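Ollum Library Trust Extends Evening Study Hours at Mikimlow Branch

Reading rooms to stay open until 10 p.m. beginning in August; borrowing program for home study supplies to expand

MIKIMLOW – The Ollum Library Trust announced today that its Mikimlow branch will extend evening study hours beginning in August, following a trial period in which demand for quiet desk space after dinner exceeded the seats available. Under the new schedule, both reading rooms will remain open until 10 p.m. on weeknights. Weekend hours are unchanged.

The trial opened the second-floor reading room for 2 additional hours each evening. The Trust recorded 1,429 evening visits over the course of the trial, with the heaviest use in the weeks before final exams. Adult learners preparing for licensing tests and citizenship interviews made up a larger share of visitors than the branch had planned for, and staff received repeated requests for later closing times from patrons who work day shifts.

To meet that demand, the Trust will add 5 study tables to the first-floor reading room and move the newspaper racks to the corridor outside the Guo Meeting Room. The meeting room itself will be available for group study on evenings when it has not been reserved. Reservations may be made at the front desk up to two weeks in advance.

The Trust will also expand its Study at Home program, which lends desk supplies to cardholders for a period of six weeks. Items available through the program include book stands, calculators, headphones and desk lamps. The expansion will bring the number of items in circulation to 200. Borrowers must hold a current adult or student card in good standing, and each household may have one item of each type on loan at a time.
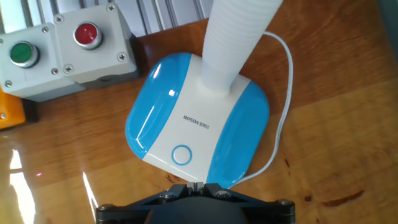

Longer hours at the branch matter most to people who share a home with small children or with relatives who sleep early, according to Iolo Parry, who added that a quiet table at nine in the evening had been the most common request on the comment cards. Parry said the Trust would review attendance during the winter and would consider weekend evenings if the numbers supported it.

Parking in the rear lot will be free after 6 p.m. under the new schedule. The side entrance will be locked at 8 p.m., and patrons arriving after that time are asked to use the main doors. Children under 13 must be accompanied by an adult during evening hours. Food is not permitted in the reading rooms; covered drinks are allowed.

Checkout and returns will continue to close at 8 p.m. Items may be left in the book drop at any hour. Printing and copying will be available until 9:30 p.m.

Registration for Study at Home loans opens with the new schedule. Application forms may be picked up at the front desk of the Mikimlow branch during regular hours.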